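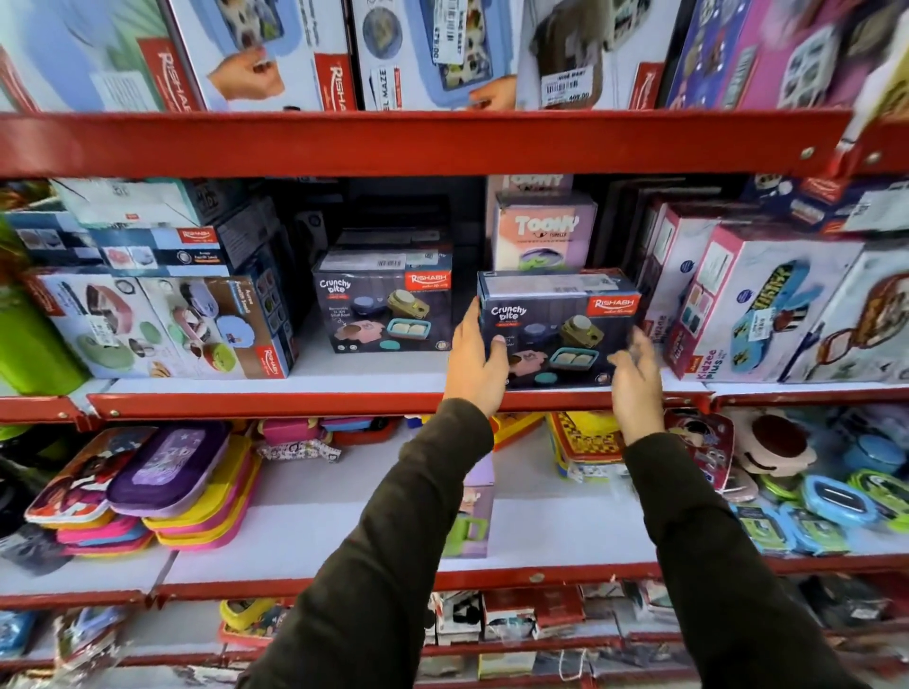
Store shelves become a training ground for Noltbridge's shelf-handling project

29th November
By Fumiko Hoshino

Noltbridge, a small company that builds software for stocking robots, has started to record people at work among ordinary store shelves. The recordings are made from head height, so that the learning system receives a view close to the one a robot would have when it stands before the same goods.

The first round of work began in September and has produced 113 recordings which the company considers good enough to use. Each one follows a simple task. A person takes a product from a crowded shelf, holds it with the front side visible, and puts it back.

The kitchenware and lunch box section was chosen on purpose, says Manee Chaiyaporn, who leads the recording work. "Boxes are the easy shape, everybody thinks so," she said. "But here they lean on each other, and two products from the same maker can look almost the same. A soft bag may lie beside a hard case. We want the system to meet this early."

A "Crunchy bite" box, for instance, may stand directly in front of another with the same name. To draw out one and leave the other in its place is a small matter for a person, but in earlier tests the software often treated such a pair as one wide object.

The "Toony Tumbler" box gives a different lesson. It is held from below with both hands, the fingertips under the bottom edge, and its printed face stays open to the view. Chaiyaporn's team asks for this grip whenever the size of the product allows it - the text and the logo help the system to connect what it reads with what it holds. 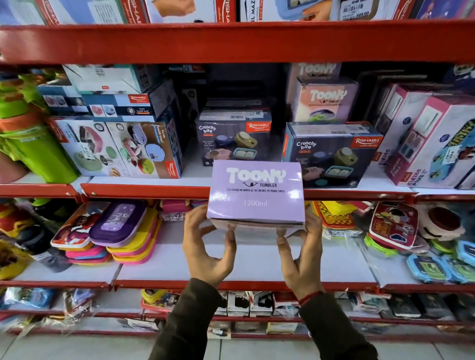

Labels are written by hand

After recording, each clip goes to three annotators, who mark the moment when the hands first touch the product and the moment when they let it go. Where their marks do not agree, the clip is returned to Kanyarat Hemmin, who makes the final decision. Of the present set, 31 clips had to be returned in this way, most of them because one hand was hiding the other.

Hemmin said that slow and careful movements are not always the most useful. "If a person is too polite with the shelf, we learn only polite shelves," she said. Recorders are now asked to work at their normal shopping speed.

The next round will cover bottles and bags of dry food. Noltbridge has not yet decided if the recordings will be shared outside the company.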